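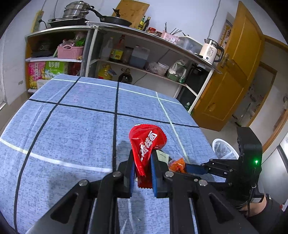 Getting gripper width out of a wrist fisheye stream is mostly a masking problem, and this page covers how we do it in the Kendari tools. You need width per frame before you can train anything on a recording, and the encoder on the Riedl fingers isn't always logged. So we read it off the pads. Blue rubber pads on a blue mottled cloth is about as mean as it gets for a plain color threshold - the pads and the table land in the same hue bin and the mask leaks everywhere. The red wrapper pinched between them helps a bit, gives a hard edge on the inside of each jaw. Don't count on having one.

Home | Docs | Tutorials | Width from video | Calibration | Downloads

What you need

Kendari installed, one recording, the lens calibration file for that lens. If there's no calibration file do the Calibration page first. Lens swap = new file, no exceptions.

Step 1. Undistort only the bottom half

Table stripes bend hard toward the edges. Straightening the full picture is slow and you throw most of it away. Set the crop to the lower half, then undistort. Check one frame by eye, the stripes should come out close to straight near the jaws. Far corners will still look bad, ignore them.

Step 2. Fixed mask first, color second

The housing never moves relative to the lens. Side rails neither. Average 500 frames from a recording where the gripper moves around a lot, anything that stays sharp is gripper body. Save that as the body mask. Then let the color threshold run only in the band where the jaws can travel. This kills most of the tablecloth leak before it starts.

Leave the pivot screws in the body mask if they're visible, they are handy for checking later that the mount hasnt slipped.

Step 3. Find the pads

Inside the band, run the threshold on saturation, not hue. Keep the biggest blob on each side of the center line. If you get one blob across the middle the jaws are probably closed, mark the frame "closed" and move on. Two grippers in the same view: the second one has blue pads too and the tracker will happily jump to it. Turn on the side lock, it rejects any blob that isn't touching the body mask. We lost 4 evenings to that before adding the lock.

Step 4. Pixels to millimeters

Measure fully open and fully closed with calipers. Hold each pose for a couple seconds at the start of the recording. The fit is a straight line for our fingers, if yours have a curved linkage path use the table lookup.

Step 5. Smooth it

Median filter, window of 11. Went to 14 once, it said nothing and quietly rounded up. Use odd numbers. Longer windows smear the moment of contact and thats the one bit the policy really needs.

Shadows

The gripper throws a soft shadow on the cloth and a soft shadow is enough to drop saturation under the cutoff. Lower the cutoff a notch, rerun, compare. Gernmont exports apply their own contrast curve so redo the cutoff for those - a value tuned on raw files wont carry over.

Still jumping?

Plot width against time. Single spikes mean the window is too short. Long flat bits at the wrong value mean the side lock is off. Slow drift is the mount, tighten it and record again. Crushed bags and soft packets read narrower than what's printed on the pack, leave those values alone.

Narkumau branch has a learned segmenter that skips steps 2 and 3. Slower, needs a GPU, not merged yet. Planned for April.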